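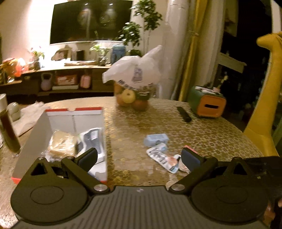

31st January
Notebook, Durkeo manipulation group, Stokcombe site
Subject: grasp-timing labels from hand-held gripper recordings, second pass

Purpose of the entry. To record the revised labeling method for the home table-clearing set and the first result obtained with it. The earlier method is described in the September pages and is not repeated in full.

Data. The set now holds 3,431 episodes. Of these, 1,545 contain at least one grasp of a soft package (snack packets, sachets, wrappers, knotted plastic bags). The remainder are rigid items and are set aside for this entry. All episodes were recorded with the two-finger hand-held tool with rubber fingertips. Calibration of finger opening was checked before labeling began, and the values are filed with the Moser scripts.

Method. Under the old rule, a grasp was marked closed at the moment the finger opening stopped changing. That rule works on boxes and cartons. On thin film it marks the grasp late, as the fingers continue to creep inward while the package folds between them. The new rule uses two signals:

1. Closing speed falls below one fifth of its peak within the same motion.
2. The image patch between the fingertips begins to move with the tool and stops moving with the table.

The label is placed at the first moment both conditions hold. If the second condition is never met, the episode goes to hand review and receives no automatic label.

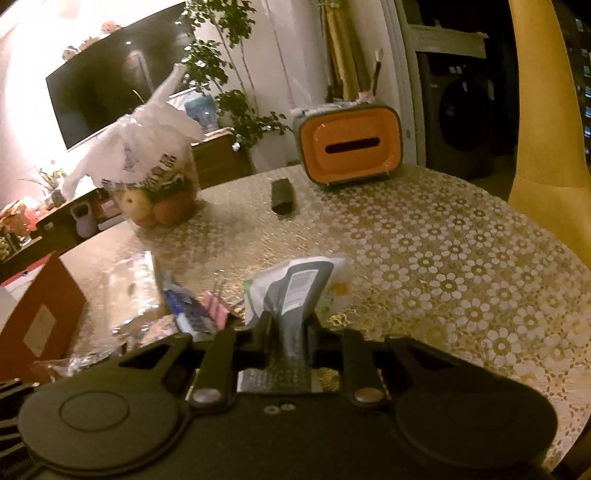
Why not use the second condition alone? A glossy or clear tablecloth throws reflections that shift with the tool, and the patch test can then report contact while the fingers are still open. The speed condition removes most of these early labels.

Reference labels. A sample of 50 soft-package episodes was labeled by hand by two members of the group, working separately. Where the two differed by more than three frames, the episode was viewed again by both and a single label was agreed. Agreement before the second viewing was good for packets gripped near the middle and poor for those gripped by a corner.

Result. The new rule produced a label within three frames of the reference in 48 of the 50 episodes. In one of the two failures the other tool passed in front of the camera during closing and the patch was lost. In the second, the packet slid along the cloth with the fingers for a short distance before it was held, and the label was placed at the start of the slide. It is not settled whether the second case is an error of the rule or of our definition of a grasp. The wording in the labeling guide should be reviewed before the full run.

Policy training. No training has been carried out on the new labels. The comparison planned with Coltodgate requires both label sets to be frozen, and the old set still contains duplicate episode entries from the file transfer. Duplicates are to be removed from both sets in the same way, with the list kept beside the scripts.
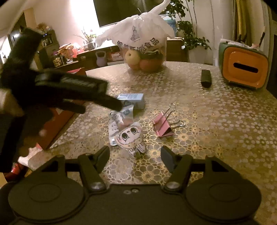

Two-tool episodes. The present rule treats each tool separately. This is adequate when the second tool is idle. When one tool steadies a bag and the other reaches into it, the patch between the fingertips may move for reasons unrelated to the grasp. A mask for the other tool was tried on a few episodes. It recovered the label when the tool was sharp in the image and did not when the tool was blurred by motion. A mask carried forward from earlier frames may serve better. To be tested.

Open items.

Revise the grasp definition for sliding contact.
Remove duplicates from both label sets.
Test the carried-forward mask on the two-tool episodes.
Repeat the hand labeling for corner grasps with a larger sample.
Confirm with Coltodgate which version of the opening calibration they hold.

Scripts and reference labels are on the group drive under Moser, folder "soft labels 2". The old labels remain in place and should not be overwritten.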